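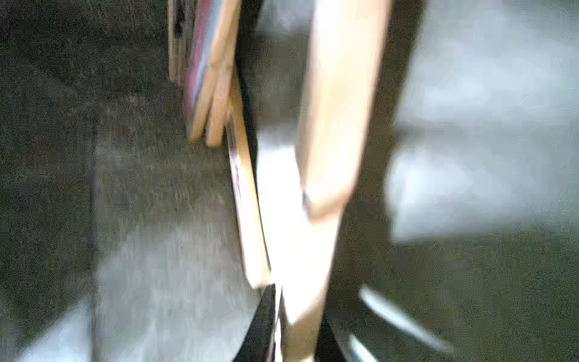 Hokport's winter craft market is back this December, and it's a big one!

The doors of the old Gunberg ferry hall open at 10 a.m. on Thursday, and the market will fill both floors for the first time since it moved there. Last year 1252 people came through on opening day (in sleet, too), and plenty of them went home with arms full of candles, mittens and jars of plum jam.

Mererid Yorath, who runs the market, can't wait. 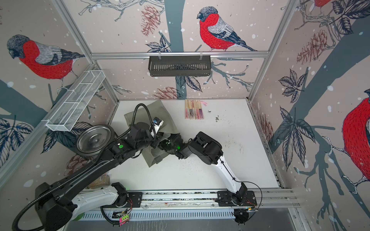 "We had makers writing to us back in June asking for a table," she said. "I said yes to nearly everybody, and then I had to go find more tables!"

Upstairs goes to the potters, printmakers and knitters. Downstairs is for food, and that means the return of Makokha, the little bakery whose cardamom buns sold out before lunch last time. They're baking 514 for the first morning, so get in line early if you want one warm. The Akevness Brass Band plays at noon by the main stairs, carols mostly, with a polka or two thrown in if the crowd is up for it.

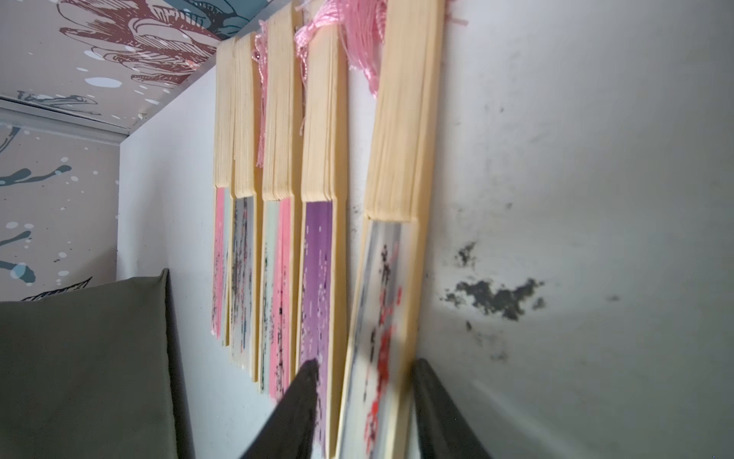 There's lots for kids as well. The paper workshop runs all afternoon in the side room, with star folding, lantern making and a long roll of paper where anyone can add to a drawing of the harbor. All of it is free and you don't need to sign up, although children under 7 should bring a grown-up along.

Entry to the market is $2, or $3 with a hot drink, and the money goes toward new windows for the hall. Anyone who has stood near the old ones in winter will be happy to hear it!
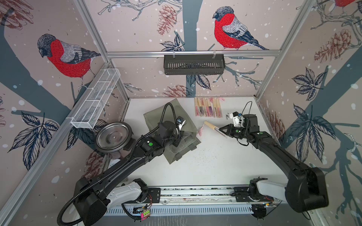 Hokport Weekly, Issue 514

Parking by the pier will be tight, so the Akevness shuttle bus is adding extra trips from the train station until the market closes at 8 p.m. Dogs are welcome downstairs on a short leash. Makers who still want a spot for the final weekend can leave their name at the front desk, and Yorath says she would love to see more woodcarvers.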